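Write the Handover Rule Down Already

I've been helping out in the automation lab at Landwood for a while now, and if you want to start an argument at lunch, just ask who's allowed to let go first.
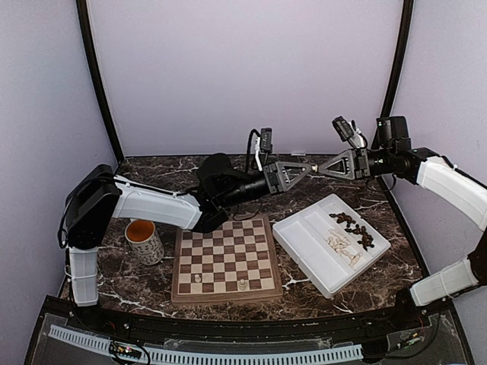
We have 24 pages of safety rules. Fences, stop buttons, who can open a panel and when - all good stuff, and I wouldn't cut a line. But when two arms share one small object, the rulebook goes quiet and everybody does what their last boss taught them. The Holloway crew opens the giving gripper on a timer. The folks who came over from Panditz wait until the taking gripper reports a hold. Guess which one I like!

Yes, waiting is slower. I've heard that plenty. A chess piece on the floor is slow too, and so is figuring out later which arm dropped it when neither log says who was supposed to have it.

So my pitch is pretty small. One rule, 2 sentences: the giver keeps its grip until the taker confirms, and both arms write that moment to the log. Put it on the same page as the speed limits. If a team wants to do it some other way, fine, let them write down how and sign it.

I sent this around in March and got a long reply about flexibility. I like flexibility! I'd just like it to start after the piece has changed hands.

Contact | Copyright Grirkness | Back to top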